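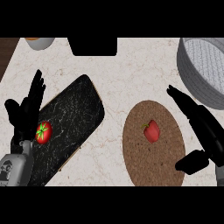 The Melholm Habit Deck is a box of 123 prompt cards for people who start a new routine every month and drop it by week two. One card a day. Pull it, read it, do it, done. You don't need an app or a journal or a quiet corner. Prop the card wherever you end up standing in the morning, next to a tomato on the kitchen counter is fine, and get on with it. Most cards take less time than coffee.

What's in the box
123 cards, matte finish, rounded corners
Card stand
Fold-out starter sheet (read this first, really)
Two blank cards for your own stuff

How it works
Three levels, marked on the back. Start on level one even if you think your past it. Level one is small: send the text, clear the chair, say no to one thing. Level two asks for a bit more nerve. Level three, save for a day off.

Written by Amado Talavera, who has run the Trostville workshops for six years and tested every card on his groups there. The ones people skipped got cut. First draft had 248, so yes, a lot got cut.

Which version?
Standard deck, for one person. Bekaton edition is the same cards plus a partner booklet, for couples or roommates or whoever keeps you on track. Cards are identical so dont buy both.

Shipping
Standard ships from the Marquez warehouse in two business days. Bekaton edition is on preorder, goes out 10/1/26. First run is 600 boxes and 190 are already spoken for. Mixed orders ship together when the preorder is ready. Want the standard sooner, place two orders.

Returns
30 days, any reason. Bent cards, missing cards, send us the card number and we'll mail a replacment. No need to send the box back.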